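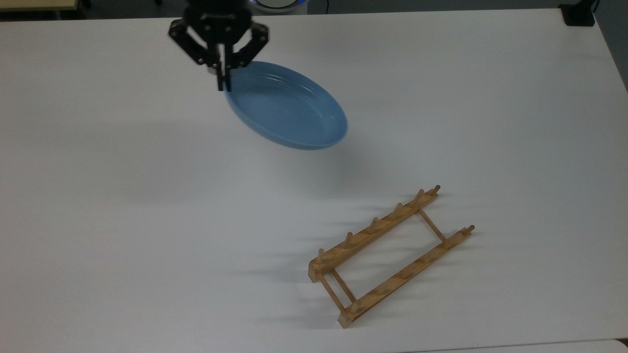 Siiri Peltonen and Loïc Tessier
Project report, group Ternon. Supervisor: Thierry Gilbert

Our task was to make the arm pick up a plate from the table and put it in a wooden rack. This report is mainly about the fault which stopped our tests on Thursday.

The grip on the rim was our first worry, so we tested it alone, before any rack movement. The log of these tests has 1,140 lines and shows no error.
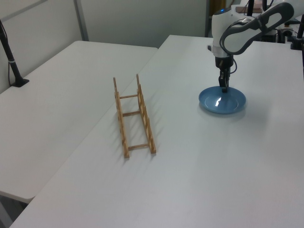
Figure 2. Gripper lowered to the blue plate, rack to the left.

The fault came later, at the rack. The arm continued to push down after the plate had touched the wood, and the protective stop came too late – we heard a crack and Loïc pressed the emergency button. One plate was broken. No person was hurt, but we were standing closer than the safety sheet allows.

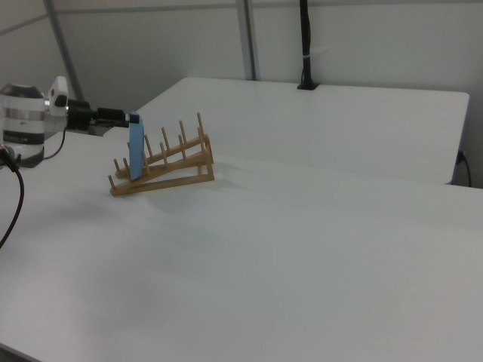 We found the cause at line 2,137 of the program. The force limit was set there correctly, but a second file, which we had copied from an older exercise, changed it back when the arm started. We have removed this file. Now the limit is read again before each placing, and both of us stay behind the line on the floor while the arm is moving.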